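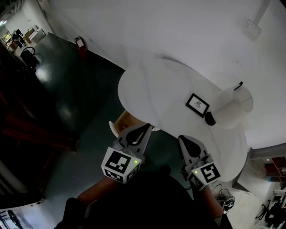
Issue 263

Tello Hand-Held Gripper Pair, reviewed by Ulises Giraldo

The Tello pair from Carar is meant for recording demonstrations without the robot in the room. The operator holds one gripper in each hand, does the task at normal speed, and the software turns the recording into motion a two-arm machine can follow. We used a set through October, mostly on household tidying: picture frames, lamp shades, small objects on a table.

Setup is short. Each gripper is located by its printed marker, so the markers must stay flat and clean. Calibration takes 5 minutes once the table is in position and has to be repeated if a marker is knocked. Ours were knocked often.

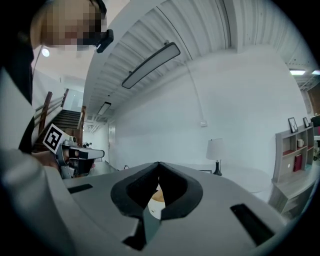 Grip feel is good. The trigger travel is long enough to close gently on thin items, and finger position is logged well at slow speeds. Fast closes are a weaker point. Of 200 recorded episodes, 3 were rejected for lost tracking, all of them with one hand crossed in front of the other. Thoa Phí, who recorded half of the set, found the weight tiring at the wrist after an hour and would like a strap.

The export tool is the worst part of the package. It names files by session only, and a failed export gives no message. We moved to the Flirkura converter, which reads the same recordings and reports errors properly. 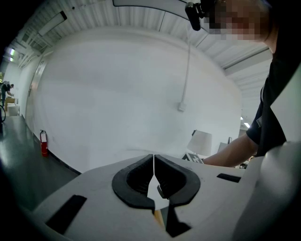
Compared with the Tivine leader arms

The Tivine arms give the operator force feedback and show at once when a pose is out of the robot's reach. The Tello pair does neither, and reach problems appear only at playback. It is much quicker to move between rooms, though, and new operators needed less practice. For contact-heavy work I would keep the Tivine. For pick and place, the Tello is adequate once the export tool is replaced.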